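ok so our teardown arm had a day. Thread, because I need to complain somewhere

Background: we pull RAM and drives out of old office towers at Tromus, one arm, one bench. It had done 523 cases without a single fault I'd lose sleep over. Case 524, fault 28 on the screen and the arm just hangs there mid-job.

Fault 28 is "unexpected contact." Fine, great, except contact with WHAT? The log said it touched something 5 mm before it was supposed to touch anything at all.

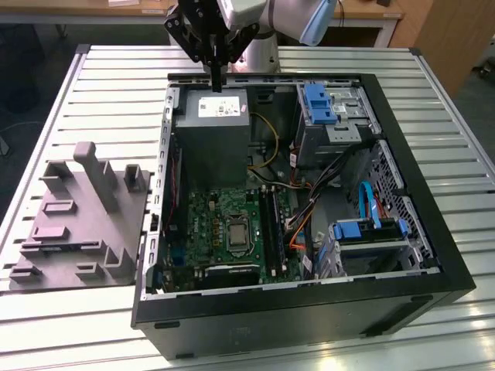 So I did the dumb thing first and hit resume. It pushed again, same spot, same fault. Please don't be me. If an arm says it bumped something, go look before you press the button!!

Two hours later (and a lot of coffee) I found it. Someone had loaded the height profile for the Julex towers and this batch is all Kassab, which sit taller on their side. The arm thought it had room. It did not have room.

The force limit did its job, so no broken finger and no bent case. But I checked and that limit was set way higher than I'd want with my hand in there. It's lower now. Slower too, and I can live with slower.

New rule on the bench: scan the case label, the profile loads itself, no picking from a list. Also resume is locked until you've opened the log. Yes I locked it against myself

Running case 525 after lunch, will report back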